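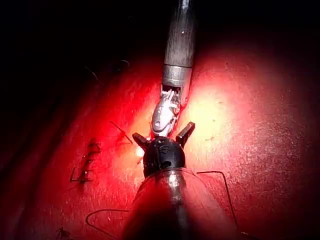

Instrument shaft with silver collar, white jaw at the lower end.

BOTEO SURGERY CENTER
Back-of-House Safety Walk, July
Areas covered: loading door, supply corridor, decontamination, clean assembly, sterile storage, staff lounge, Room 223
Walked by: Mwanahawa Mwaipopo (facilities), with Jabari Lukumay (instrument processing)
Copies to: Leandro Aranda, Kheri Laizer, Salim Laizer, corkboard

Marks used: OK, FIX (within the month), NOW (before you go home), N/A. "Sort of OK" was proposed again this year and has again been turned down.

1. LOADING DOOR AND DOCK

1.1 Door closes and latches by itself
FIX. Closes by itself if you first believe in it. The latch catches when the door swings from fully open and misses when it swings from halfway. Closer needs adjusting. Please take the brick away too. I took it away in the spring and there is now a nicer brick.

1.2 Exterior light working
OK.

1.3 Dock edge painted and visible
FIX. Visible to people who already know where it is. Yellow paint is in the facilities closet, unopened, behind the holiday wreath.

1.4 Deliveries off the floor and out of the path of travel
NOW. Saline was stacked in front of the extinguisher. The driver leaves it there because that's where the last delivery was. Moved during the walk. Salim has agreed to put tape on the floor and to have a word with the driver, in that order.

1.5 Dock plate stored flat or chained
OK. Chained. Somebody bought a proper chain.

2. SUPPLY CORRIDOR

2.1 Clear width kept the full length
FIX. Clear as far as the linen alcove, then it becomes a parking lot. Two wheelchairs, a bariatric stretcher with a flat tire, and a floor buffer that doesn't belong to us. If the buffer is yours, it misses you.

2.2 Fire doors shut, no wedges
NOW. Wedge found under the north door. It was a folded copy of last year's checklist, open to the page about wedges. Removed and kept for my scrapbook.

2.3 Exit signs lit
OK. The one by the elevator flickers at the start of the test and then settles down. Watching it.

2.4 Ceiling tiles in place, no stains
FIX. Stained tile outside the lounge has grown since the last walk. It used to look like Florida and is working its way up the coast. Roof drain needs to be checked before the tile is replaced, or we'll be replacing it every walk until I retire.

2.5 Elevator inspection certificate current and posted
OK. Marchetti came on time, left the certificate, and left the machine room cleaner than they found it. The phone in the car was tested and a real person picked up. She sounded surprised.

2.6 Handrails tight
FIX. Loose bracket at the west end. Two screws. I had a screwdriver with me and the wrong screws.

3. DECONTAMINATION

3.1 Eyewash reachable, uncovered, flushed weekly
FIX. Reachable and uncovered. The flush log is filled out beautifully through the coming week, which is impressive. Please sign for flushes that have taken place. I ran it during the walk and the water was clear with good flow on both sides.

3.2 Face shields, gowns and heavy gloves stocked
OK, with a grumble. All sizes of gloves on the shelf except the one most people wear. Kheri is changing the standing order. Until then, there is a box of mediums in the cabinet over the hand sink. Don't tape your cuffs.

3.3 Hand sink used for hands only
FIX. There was a brush in it. Hands don't come with a brush like that.

3.4 Chemical containers labeled, caps on, sheets on hand
FIX. Enzymatic detergent is fine. The spray bottle marked "BLUE STUFF" isn't fine, however accurate. Emptied. The safety data binder is in its holder but the index is for a previous binder.

3.5 Cart washer: door interlock, emergency stop, floor drain
OK. Gastska unit. Door won't release in cycle, stop button works, drain clear. The button guard has been glued back on by someone with a steady hand and I'd rather it were replaced. Part requested.

3.6 Floor dry, mats flat
FIX. Mat corner by the second sink curls up like a stale sandwich. Jabari has caught his foot on it and says everyone has. None of those got reported. A stumble counts. There's a form and it takes less time than the telling of it in the lounge.

3.7 Sharps container below the fill line
NOW. At the line, with optimism. Swapped during the walk.

3.8 Instruments arrive with tips protected and in closed transport
FIX. Mostly good. One tray came down in an open bin with long instruments lying across short ones. Collars, joints and small jaws don't enjoy being the bottom layer, and neither do the fingers that reach in after them. Jabari is talking to the floor about it. He has asked me to add that "talking to" means talking to.

4. CLEAN ASSEMBLY

4.1 Magnifier lamps working, cords off the floor
FIX. Lamps work. The cord at the end bench crosses the gap where people walk. A cord cover was bought for it and is still in its wrapper, under the bench, beside the cord.

4.2 Bench height adjustable and being adjusted
OK. Adjustable, yes. The near bench has been left at Leandro's height, so everyone else works at chin level. There is a lever on the right. Try it, it's free.

4.3 Label printer clear of water and properly plugged in
OK. The Mokard is now on a shelf of its own, on a wall outlet, and no longer on a power strip on a power strip. I'd like to thank whoever did this and also ask where the strips went.

4.4 Seats: five-leg base, no tears
FIX. The chair with the torn seat has been retired four times. Somebody loves it. It is going in the dumpster and I'm going to stand there.

4.5 Food and drink absent
NOW. Half a bagel in a drawer. It wasn't a recent bagel.

5. STERILE STORAGE

5.1 Nothing stacked within reach of the sprinkler heads
OK. The red line on the wall is doing its job. Please don't put things on top of things that are already at the line and call it one thing.

5.2 Bottom shelves solid
OK.

5.3 Shelf loads posted and respected
FIX. The posted limit on the wall rack is 300 pounds a shelf. The limit posted on the rolling rack has been rubbed away to a 3 and a smear, and could be 300 or 3000. It isn't 3000. Kheri is getting a new plate from the maker. Heavy sets stay at waist height in the meantime, including the one everybody hates carrying.

5.4 Step stool present, rubber feet on
FIX. Stool present. One foot gone. A stool with a missing foot isn't a stool, so tagged out and carried off. A new one is in the budget at $90, and if you see somebody climbing the rack before it comes, say something unkind.

5.5 Temperature and humidity logged
OK. Real numbers, real initials, different pens. I was moved.

6. STAFF LOUNGE

6.1 Microwave clean, cord sound
FIX. Cord sound.

6.2 Refrigerator for food only
OK. Everything inside was food at one time.

6.3 Toaster not under a cabinet
FIX. It's under a cabinet. It was moved out last year and walked back. The underside of the cabinet has gone the color of toast. Counter by the window has an outlet, please use it.

6.4 Evacuation map posted and right
NOW. Posted upside down. New tape, right side up, and the "you are here" dot now agrees with where you are.

7. ROOM 223

7.1 Purpose of room known
FIX. Facilities has it down as storage, processing has it down as training, and the door says Conference. Pick one. The inspection rules differ and so does what I'm allowed to complain about.

7.2 Door unlocks from inside without a key
OK.

7.3 Combustibles kept down
FIX. A lot of flattened cardboard being saved for a move that took place two Julys ago.

7.4 Outlets not overloaded
OK.

COMMENTS RECEIVED AFTER POSTING

Salim: Tape is down at the dock. Driver put the saline on the tape. We're discussing whether the tape shows where to put it or where not to. I'm adding words.

Kheri: Gloves reordered. Gastska says the guard ships with the next service visit, so the glue has to hold. Rack plate coming separately. Also, it's my chair. I'd have liked to be asked.

Mwanahawa: You were asked, the first two times.

Leandro: The bench lever sticks. That's why it's at my height, and I'd like that in the record. I've put in a ticket. Buffer belongs to the cleaning contractor and goes home with them Thursday.

Jabari: Mat replaced with the spare from the closet. The spare has a curl too, at the other corner, so I turned it to face the wall. Two stumble forms are in the tray now. One is mine from before the walk.

Mwanahawa: Thank you. I'm changing 3.6 to OK once the new mat is in. Roof drain had a tennis ball in it. 2.4 stays FIX until the next hard rain. 2.6 done, right screws this time. Everything marked NOW was closed on the day, except the map, which had come down again by lunch and is now in a frame.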